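Jacket folding

Jacket folding is the practice of laying, tucking and stacking outerwear so that it takes up little room and comes out wearable. It belongs to the wider craft of laundry folding, but jackets have always had a corner of it to themselves. A T-shirt is one thin layer. A jacket has an outer fabric, often a lining, a collar, two front panels that come apart, and a zipper or a row of snaps that refuses to bend where the cloth wants to. Getting all of that into a tidy rectangle is one of the real pleasures of housework!

Starting from a heap

Most jackets don't arrive at the folding table flat. They come out of a basket or off a chair bunched up, with a sleeve inside out and the collar buried somewhere in the middle. The first stage is usually called opening, and experienced folders will tell you it is the most interesting part of the job. 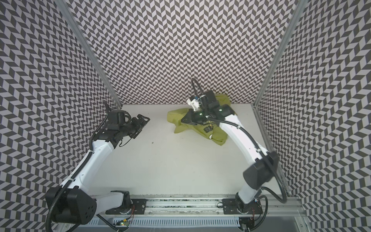
Opening starts with finding a landmark. The collar is the favorite, being stiffer than the rest and easy to feel through the folds. Some people look for the hem or a cuff first, and in the Ernen style of folding the zipper pull is found before anything else. Once the landmark is in hand, the jacket is lifted clear of the table, given a shake or two, and lowered so that the hem touches down first. Heavy parkas are better dragged open than lifted – the weight of the wet-weather fabric does half the work.

Surface

A smooth, hard, pale surface is best. Cloth slides on it without catching, and seams are easy to see against it. Beds are popular but too soft, and the jacket sinks in and creases under its own weight. Table height matters too, especially over a long session. The Nolberg table, built for coat-check rooms, is 81 centimeters high and has a raised lip at the back.

Handling the lining

The lining is where jacket folding gets its own rules. It is often cut slightly looser than the shell so the wearer can move, and that extra cloth has to go somewhere. Left alone, it creeps out at the hem or balloons at the armholes.
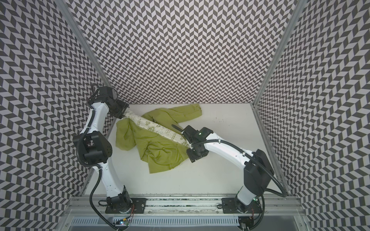

Folders who care about linings work from the inside out. The jacket is laid on its back with the fronts open, and the lining is smoothed toward the side seams before either panel is brought across. Two holding points are better than one for this. With a lime-green jacket, say, one grip goes on the inner edge of the collar and the other on the front panel where the lining meets the green outer fabric, and a bright shell like that makes the border between the two layers wonderfully easy to follow. The cloth between the two points can then be drawn straight before it is laid down.

Common folds

The Mimisberg fold is the one most people learn. The fronts are closed, the sleeves are crossed over the chest, and the body is folded in 3 from the hem up. It is quick, it suits almost any light jacket, and it leaves the collar on top.

The Harawira roll suits rain shells and windbreakers. The sleeves go straight down along the body, the sides are folded in to meet at the center, and the whole thing is rolled tightly from the hem. Many rollers finish by turning the hood over the bundle like a sock cuff, and a well-made roll can be tossed across a room without coming apart.

Puffy jackets need patience. They are pressed flat with the forearm, working from hem to collar so the air can get out, and then folded loosely in half. Long storage under pressure is hard on the filling, so they go at the top of the pile.

See also: Laundry folding; Coat hanger; Garment bag; Packing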